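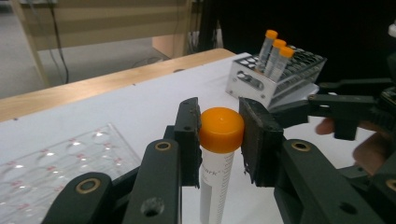 How to compare two finger pads on a hand-held gripper, using capped tubes

In our group we try many finger pads, and for a long time we compared them only by feeling. One person liked the soft pad, another one liked the flat pad, and the discussion never finished. This page explains the small test which we use now. It needs one table, a few conical tubes with screw caps, two racks and one afternoon.

What you need

- Two hand-held grippers of the same model, one for each hand
- The pads you want to compare. We write A and B on the back side with a paint pen
- Conical tubes with screw caps, closed firmly and filled with water to the same line
- Two tube racks
- A controller log with the jaw opening. We use the Flineo logger, but any logger with a time stamp is good

Step 1. Prepare the pads

Wipe each pad with a dry cloth. Do not use alcohol on a textured pad just before the test, it changes the grip for some minutes. Tighten the screws by hand and close the jaws once without a tube. The two pads must meet flat along their full length. If you see light between them, loosen one screw and try again.

Step 2. Set the zero

Close the jaws fully and press zero in the logger. Open and close three times. If the value moves more than 3 counts, the joint has play, and you should fix this before you compare anything. Kelechi Ogbonna lost a complete set of trials in August by this small thing.

Step 3. Choose where to hold

Hold the cap, never the body. The cap is stiff and the body can bend a little, so the body gives you kinder results than the pad deserves. Come from the side and stop when both pads touch. Then squeeze slowly. 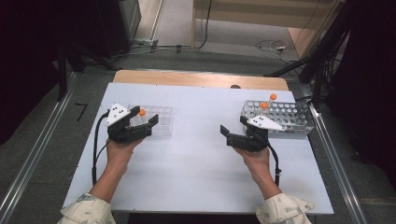
Page last changed: August, by Binta Lawal

Step 4. Do the transfers

Keep one rack in front of each hand. Start with the jaws wide open and approach the tube at the height of its cap. Lift it straight up, wait one breath, and put it into a free hole of the same rack. Do 18 transfers with pad A, then change to pad B and do 18 more. After this, repeat everything with the other hand - most people are surprised how different their two hands are.

Let the cables hang free behind the grippers. A cable which pulls on the wrist will look like a bad pad in the log.

Step 5. Write down the result

For each transfer we note one word only: clean, slip or drop. A slip means that the cap turned or moved between the pads but the tube arrived. Funmilayo Abubakar asked to add "almost slip", and we tried it, but two people never agreed on it.

How long does a pad live?

We change a pad after 2,000 grips, or after 1,000 if it is used on ribbed caps. Small specks and worn edges are not a problem by themselves. A shiny area in the middle is a problem, and you should replace both sides together.

If the jaw opening drifts during the test, go back to Step 2 and start this pad again from the first transfer.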